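The slow art of the town show

I grew up thinking every town had a show. You know the kind: a weekend in February, hot as anything, with a cake pavilion, a dog high jump and a bloke on a microphone who can't be heard past the toilets. Mum entered her marmalade every year and came home either radiant or not speaking. Then I moved to the city, and for 16 years I hardly thought about any of it.

Last summer I went back to one. Floltemari is four hours' drive inland (three and a half if you don't stop at the bakery at Emari, but why would you do that to yourself?) and its show has been going for 140 years, with a couple of gaps for wars and one for a flood. I booked a cabin at the caravan park, packed a hat and a jar of my own lemon butter, and told myself I was only entering for a laugh.

I was not only entering for a laugh. I'd made that lemon butter four times!

Entries close at nine on the Friday morning and the queue starts well before that. Everyone's got an esky or a washing basket lined with tea towels, and everyone is pretending not to look in everyone else's. The schedule is a stapled booklet with 38 classes in the preserves section alone, and it has opinions. Jars must be plain. Lids must be new. No wax, no gingham, no labels with your cat on them. I'd used a Mühlbauer jar with a pattern pressed into the glass, and the steward turned it slowly in the light, sighed, and let me through with a pencil mark beside my number that I worried about all day.
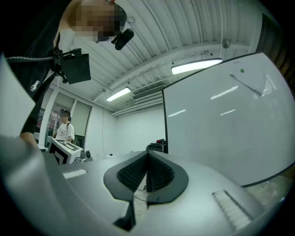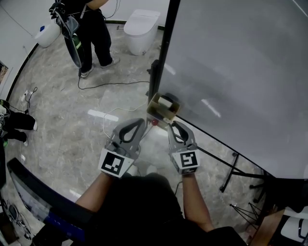

What I'd forgotten is how much of a show happens when there's no crowd. Once the entries are in, the doors get shut and the judges go to work, and the rest of us hang around outside drinking tea out of polystyrene cups and talking rubbish about sponge cakes. I learnt that you never grease the sides of the tin. I learnt that you always grease the sides of the tin. I heard a long and fairly heated story about a pumpkin from Naltanance that was disqualified for a crack on the underside, and I still couldn't tell you whose side I'm on.

By mid-afternoon they let us in. There were only 13 lemon butters, which I'd have called a small field until mine was in it, and I walked past the dahlias twice so I wouldn't look too keen. No ribbon. There was a little card, though, in beautiful slanting handwriting: "Good flavour. Slightly overcooked. Watch jar."

Watch jar! I've had performance reviews that were less use to me.

I stayed for the whole weekend. I ate a dagwood dog in the grandstand and regretted it by the wood chop. I cheered for a very short pony. On the last night there were fireworks behind the cattle sheds, and the cattle, who've presumably seen it all before, kept chewing. My shoulders were burnt, my good sandals were ruined and I'd spent far too much on raffle tickets for a wheelbarrow full of groceries.

People in the city ask me whether these shows are dying, usually in a slightly hopeful voice, as if they'd like to be sad about it. Some are having a rough trot. Insurance costs a bomb, and it's hard to get people to give up a week to put out trestles. But the junior cooking section at Floltemari was chockers, with a whole table of decorated arrowroot biscuits, many of them frightening, and kids dragging their grandparents over to see.

I've bought plain jars for next year. I've also been taking the lemon butter off the heat a minute earlier, and I reckon it's better, but I'll wait and see what the card says.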